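4.2 Abgestufte Hinweise und Rätselabbruch

Für die zweite Teilstudie haben wir Trerkinville ausgewählt, ein Point-and-Click-Adventure für Mobilgeräte, dessen Rätsel fast ganz ohne Zeitdruck auskommen. Das macht den Titel für unsere Fragestellung ungemein ergiebig! Wer festhängt, kann jederzeit die Krähe Kan antippen, die ihre Hilfe in drei Stufen anbietet: eine Andeutung, einen Ortsverweis und schließlich die Lösung. Das Studio Voluvari hat uns eine Fassung überlassen, in der jede Stufe einzeln protokolliert wird.
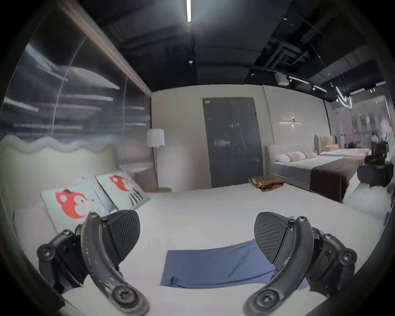

Wann gilt ein Rätsel als abgebrochen?
Sobald die Spielsitzung endet, während das Rätsel offen ist, und es auch in der folgenden Sitzung nicht wieder aufgerufen wird.

Diese Definition ist strenger als die in Abschnitt 2 besprochenen. Sie hat den schönen Vorteil, dass kurze Unterbrechungen — ein Anruf, die nächste Haltestelle — nicht als Scheitern in die Auswertung eingehen. Erhoben wurden 2000 Sitzungen. Nach dem Ausschluss unvollständiger Protokolle blieben 1540 übrig, auf die sich alle folgenden Angaben beziehen. Die Zuordnung von Hinweisstufe und Rätselzustand übernahm unser Auswertungswerkzeug Grulto, dessen Regeln im Anhang B stehen.

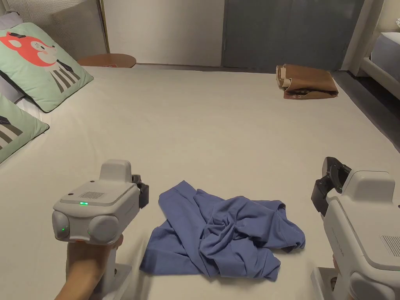
Baiba Venckus
Korrespondierende Autorin, Spielanalyse und Statistik

In 221 Sitzungen wurde mindestens ein Rätsel abgebrochen. Spannend ist die Verteilung auf die Hinweisstufen. Am häufigsten brachen die Teilnehmenden nach dem Ortsverweis ab, deutlich seltener nach der Andeutung, und nach der vollständigen Lösung kam es kaum noch dazu. Mit diesem Knick in der Mitte hatten wir überhaupt nicht gerechnet. Wir hatten angenommen, dass jede weitere Stufe die Abbruchneigung gleichmäßig senkt, und mussten das Modell um einen eigenen Term für den Ortsverweis ergänzen (Gleichung 6).

Eine mögliche Erklärung liefern die Freitextantworten. Der Ortsverweis schickt die Figur an einen Schauplatz, den viele längst abgesucht haben, etwa ins Pumpenhaus oder auf den Dachboden der Apotheke. Dort fehlt dann der Anhaltspunkt, welcher Gegenstand aus dem Inventar gemeint ist.

Abbildung 2. Gefaltetes blaues Tuch, gehalten von einem Handgreifer; dahinter ein cremefarbener Teppich.
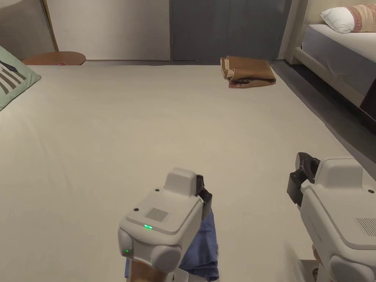 Beim Pumpenhaus wusste ich nach dem Hinweis weniger als vorher, schreibt Ott Ozoliņš, ich stand ja schon davor und hatte jeden Hebel ausprobiert.

Ähnliche Rückmeldungen finden sich vor allem zum dritten Kapitel. Für die Gestaltung ist das eine tolle Nachricht, denn der Ortsverweis lässt sich mit geringem Aufwand an den Spielstand koppeln: War die Figur bereits am Zielort, nennt Kan stattdessen den passenden Gegenstand. Eine entsprechend angepasste Fassung liegt seit Juni vor und wird in Abschnitt 5 mit der ursprünglichen verglichen.

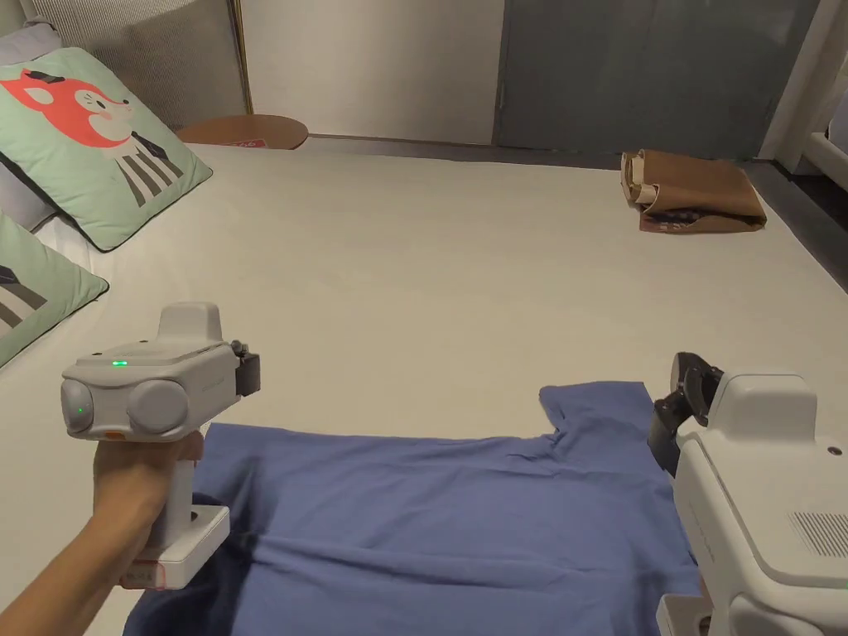 Verändert die angepasste Hilfe die Schwierigkeit der Rätsel?
An den Rätseln selbst bleibt alles gleich, auch die Reihenfolge der drei Stufen. Neu ist allein der Inhalt der mittleren Stufe, und auch der nur bei bereits besuchten Schauplätzen.

Offen bleibt, wie sich erfahrene Adventure-Fans verhalten, die Kan grundsätzlich ignorieren. Ihre Sitzungen sind in den 1540 enthalten, wurden für das Stufenmodell aber gesondert codiert (Tabelle 3).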